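Projects > Stirndale Store > Progress reports

Display compartments: second progress report

Period covered: to the end of September

Work since the last report

The grant paid for a set of small display compartments at the Stirndale store, for showing wall and floor finishes together at reduced size. The first 2 are now built. Birkow supplied the aluminium and Ersoy the printed papers.

Cutting took longer than we had planned. The first batch of floor panels came up short on one side and went back to Grumex, who replaced them at no charge. We lost up to 30 working hours to this, most of it in refitting.

Spending

We have £1000 left in the materials line. Nothing has been moved between headings.

Finishes

Each compartment pairs a patterned wall with a plainer floor. We tried the brown tropical paper with a dark floor first and found it too heavy, so we changed to a light gray marble print. The paper has a chocolate background with large white flowers, and the pattern is used on both the back and left walls. A grooved silver post covers the corner where the walls meet, with a small screwed bracket at its foot. An edge strip in the same silver runs along the join between the left wall and the floor.
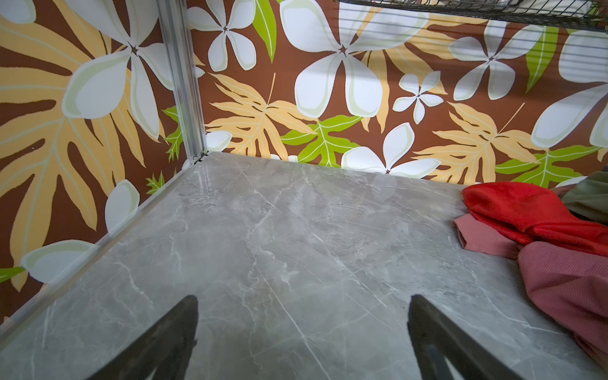 Next period

Agree the papers for the remaining compartments and order the floor panels. We will check the sizes at the supplier before delivery. We would also like to discuss lighting, as the polished floor picks up some glare.

Filed under: Fit-out, Reports to funders

Contact us | © Stirndale Store | Back to top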